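Small gears on a dark mat or a light one?
Workbench & Tools > Bench setup

gearhead_onni
I'm putting together little gear sets on my bench this month and I keep going back and forth on the surface. Switched to a black fabric mat over my white table in May and I love it, but my brother-in-law swears by bare tabletop. A few from the bench:
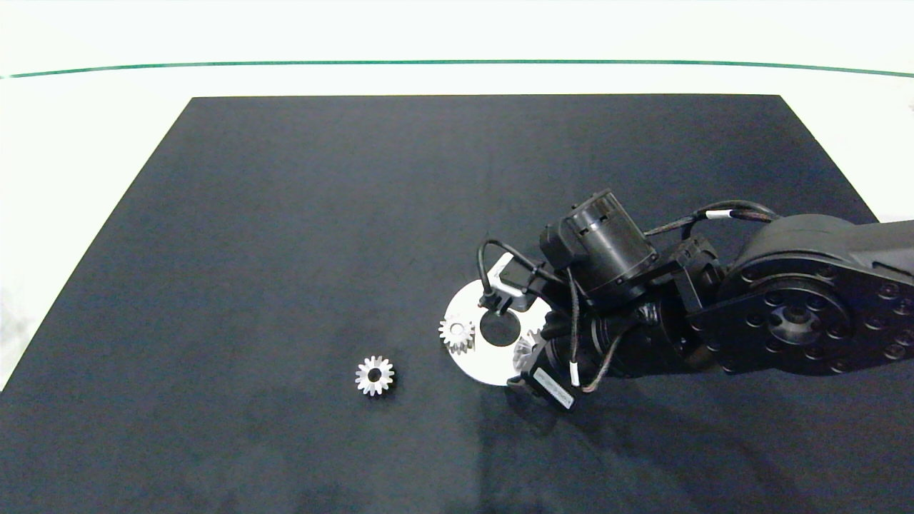
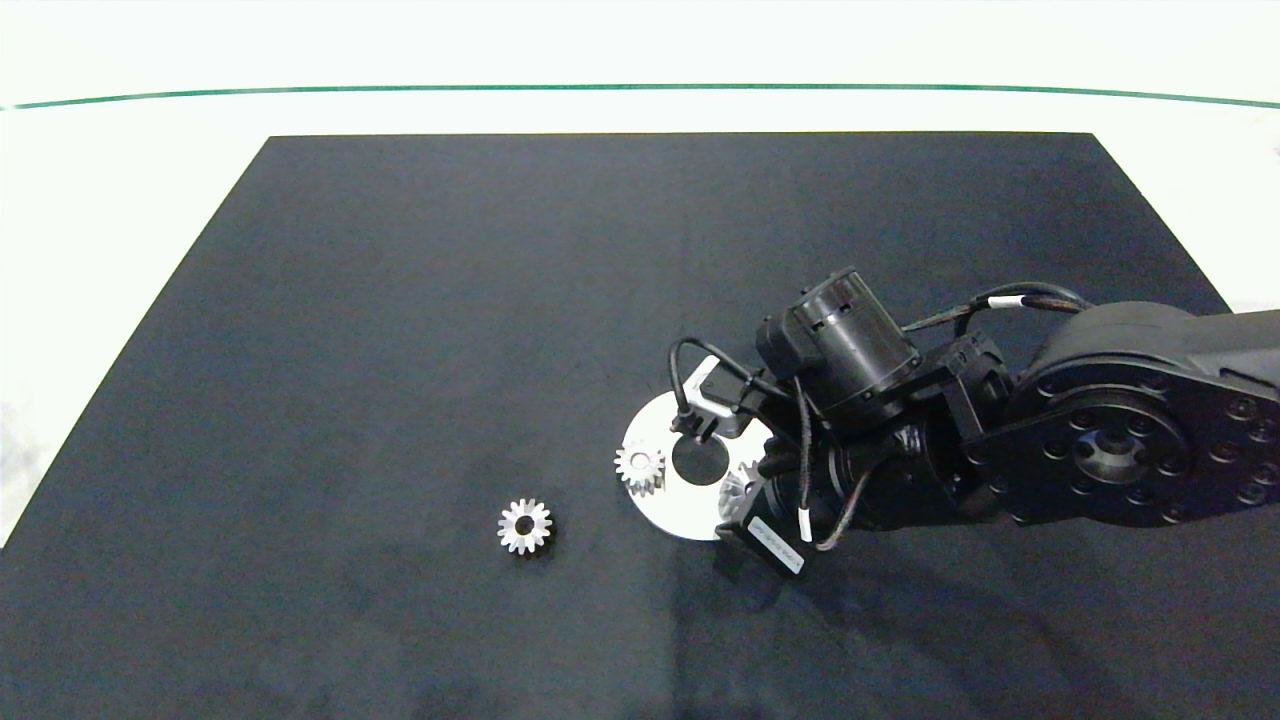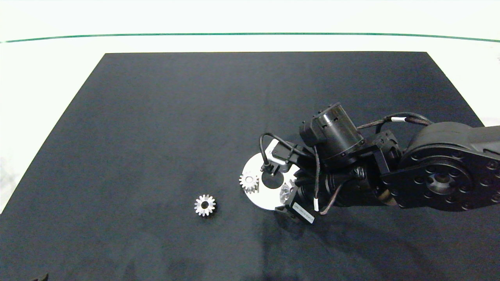
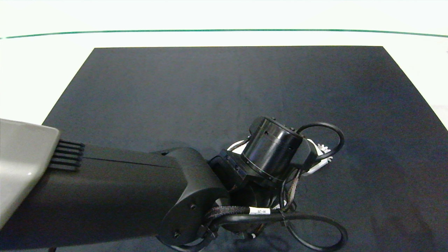

Black mat, white table. The loose gear and the white disc with the big hole are in the first one.

pvaher
Black all the way for shiny parts! Silver teeth jump right out at you, and when you drop one it just sits there (mine used to roll clear to the vise). Is yours the Cidska? I've had two of those and the creases never came out.

gearhead_onni
No, just a piece of fabric from the remnant bin. It creases too. I don't mind.

Kristaps_M
Gonna disagree. Dark mat is great until you work with black oxide screws or dark washers, then good luck. I lost 6 tiny set screws on a black mat one evening and found them all by feel. Light gray for me, thanks.

birthe_b
Kristaps, get both and flip them? Mine is navy on one side and cream on the other. Best thing I ever sewed, and I've sewed curtains.

Kristaps_M
Fair, but then the lint gets on both sides. And lint in a greased gear is no joke.

hndlovu
Lint is my problem with fabric, period. I went to smooth rubber and wipe it down before every build. Onni, do you brush yours?

gearhead_onni
Tape roller, most mornings. I see some faint lighter patches on it now, so maybe it needs a real wash.

pvaher
Cold water and hang it flat over a rail, don't put it in the dryer!! I learned that on the first Cidska.

Kristaps_M
Still voting gray.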